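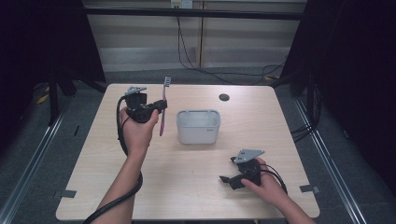
Chapter 4
Who Counts the Votes?

In the town of Kevness, a place with one bridge and two opinions about it, the race for mayor was once settled by 28 votes. Both sides announced that they had won. Both did so before the polls closed, which saved time. The winner gave a speech about trusting the people. The loser gave a speech about trusting the people and then hired a lawyer.

Most students come to the study of elections thinking about candidates. This chapter asks you to think about folding tables, sealed bags, lists of names, and the person at the end of the hall who wants to go home. An election is a very large clerical job done by tired people in one night, and a good deal of political history has been decided by how well they did it.

Take the Kevness count. The town had 10 polling places. Nine of them reported by midnight. The tenth, in the Grallano district, reported at 4 a.m., and its numbers put the other candidate ahead. If you had been a supporter of the man who was leading at midnight, you would have found this suspicious. If you had been a supporter of his opponent, you would have found it a stirring example of democracy in action. The presiding officer, Ebony Halliday, explained that her tally had come out one ballot short and the law required her to start again. She had started again three times. The missing ballot was stuck to the back of another one.

We will come back to Halliday, as her written report is the clearest account we have of what a count looks like from the inside. (It is also the only one that complains about the chairs.) For now, notice that three separate questions were tangled together that night. Was the count correct? Was it done according to the rules? And did the losing side believe it? A country can manage the first two and still end up in serious trouble over the third.

Section 4.1 looks at who runs elections. In some places it is a ministry, which answers to the government that hopes to be reelected. In others it is an independent body, whose members are picked by the same government after a long talk about independence. Section 4.2 follows a ballot from printer to box to storeroom. Section 4.3 deals with recounts, including the rule in Yen province that lets any candidate demand one if 100 voters sign a petition, and what happened the year every candidate did. Section 4.4 covers observers, and asks what a visitor who arrives in January and leaves after lunch can usefully observe.

Before reading on, write down how you think votes are counted where you live. Keep the page. You will need it for the exercise at the end of Section 4.2.

Comments (3)

Wahyudi Krishnan
Worked a count for years and the bit about the chairs is correct.

Syafiqah Ngau
Does anyone have the exercise for 4.2? My copy skips straight to recounts.

Faizal Pillai
@Syafiqah mine has it, right before the summary table. Ours is the older printing though.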